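4. The open day at Nevberg

4.1 Setting and purpose

The demonstration took place on 27 March 2023 in the ground-floor hall at Nevberg, during the spring open day. A smaller trial run had been held the November before, with staff from the neighboring offices as the audience, and several changes were made after it. The main one concerned the task. In November the arm had sorted plain wooden blocks into trays. Visitors watched politely and left after a minute or so, and few of them asked anything. For the open day we wanted a task that people knew from home and had an opinion about, and we chose the handling of plugs and charging cables.

Power strips and chargers are awkward for a two-finger gripper. The parts are small and close together, the cables are stiff in some places and limp in others, and one plug often blocks the way to the next. Most adults have dealt with all of this behind a desk or a bed. We expected that visitors would understand without being told why a given approach was hard, and that this would change the kind of questions they asked. Section 5 deals with those questions. The present section describes how the session was set up and run.

4.2 Equipment and layout

The arm was supplied by Traner and driven by the Drakos control software, version 2, which the group had used for its bench work in the previous year. A small camera at the wrist sent its view to a large screen facing the seats. A second screen showed the state of the program in short phrases such as "approach," "hold" and "back off." The phrases had been rewritten for the event. The originals were meant for developers, and in the trial run they had caused a good deal of confusion.

The work surface was set out to resemble a household corner more than a test bench. We did not use a fixture or a color-coded board. Adapters, chargers and cables stayed plugged into each other in the way one finds them in use, and other objects were left near them. Figure 4 gives the wrist view during one of the approaches to the pink power strip, with the tip of a finger just to the right of the USB ports.

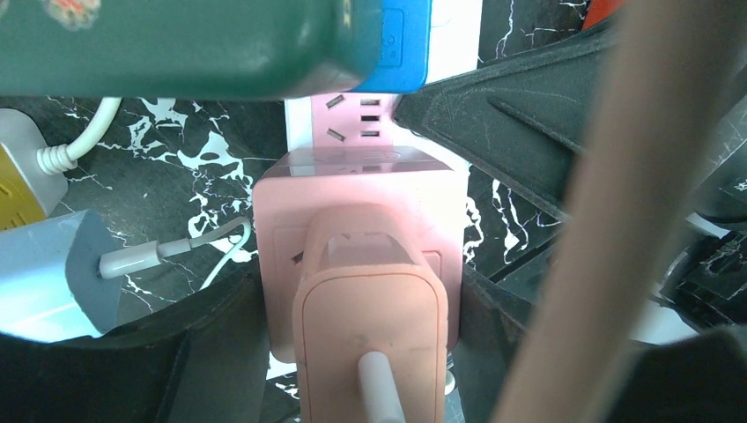

Figure 4. Wrist-camera view of an approach to the pink power strip. A cube-shaped adapter and a charger are plugged in below the three USB ports.

Two points about this view matter for what follows. First, the screen showed visitors the same view the operator relied on, including its weak spots. The gripper itself takes up a good part of the picture, and objects close to the lens are badly out of focus. Visitors who sat near the screen pointed this out early and wanted to know how anyone could work from it. Second, the surface under the plugs has a strong black and white marble pattern. White housings and white cables on such a pattern are hard to separate by brightness alone, and the operator found the same thing by eye. A plain mat would have made the job easier. We kept the pattern, as kitchen counters and table tops in real homes are seldom plain.

4.3 Procedure

Visitors came in groups, and each group was given a session of 30 minutes. Aino Oksanen led all the sessions and ran the arm with a hand controller from a desk beside the seats. A second member of the team stood at the stop switch and took no part in the talking. A third kept notes.

Every session followed the same plan. Oksanen gave a short welcome and said what the arm would try to do. She then brought the gripper toward the plugs at low speed and stopped it just short of contact. At this point she asked the group what they would do next if the hand were theirs. Answers were collected aloud, without comment, and the note taker wrote them down. Only then did the session go on to an attempt, using one of the group's proposals where it was safe to do so. Proposals that would have pulled on a cable under tension were explained and set aside.

The pause before contact was not in the first version of the plan. It came out of the trial run, where the controller had lost its connection with the gripper held over a tray and the audience, left with nothing to watch, began to talk among themselves about how the arm should go in. That conversation was livelier than anything in the planned part. We therefore made the pause a fixed step.

After the attempts the floor was opened for questions. Visitors could come up to the barrier and look at the arm from close by while it was powered down. Those who wished to could also try the hand controller in a simulated version of the same task, which ran on a laptop by the exit. The simulation was prepared by Driltska and used simple shapes in place of the real plugs. A few visitors were disappointed by this and said so. The real arm was not offered to the public at any time.

4.4 Attendance and records

In total, 241 visitors attended the sessions. Of these, 55 filled in the paper form handed out at the exit, which asked for age group, earlier experience with robots and one thing the visitor would remember. The return rate was low. The forms were given out at the door, where people were collecting coats and children, and there was no table to write on. We would place them on the seats another time.

The notes taken during the sessions are our main source. They record what was asked and proposed, in the speaker's words as far as possible, and at what stage of the session it was said. No audio was recorded and no names were taken. Wrist-camera video was kept from the attempts, and was used afterward to check what the group had on the screen when a given remark was made. Where the notes and the video disagreed on the order of events, we followed the video.

4.5 Problems on the day

The hall was brighter than it had been in November. By early afternoon, sunlight from the side windows fell on the screens, and the program phrases could not be read from the back row. Oksanen read them aloud from then on, which slowed the sessions a little and left less time for questions in the later groups. This should be kept in mind when the early and late sessions are compared.

The noise of the hall was a second problem. Visitors in the back row could not always hear proposals made at the front, and the same idea was sometimes offered again as new. Repeated proposals within one group were counted once.

Lastly, some visitors took the slow speed of the arm for a lack of ability. The speed limit had been set for safety with an audience present, and was well below the one used in bench work. Oksanen mentioned this when asked, but it was not part of the welcome, and groups in which the matter did not come up may have left with the wrong idea. Remarks about speed are treated separately in Section 5.3.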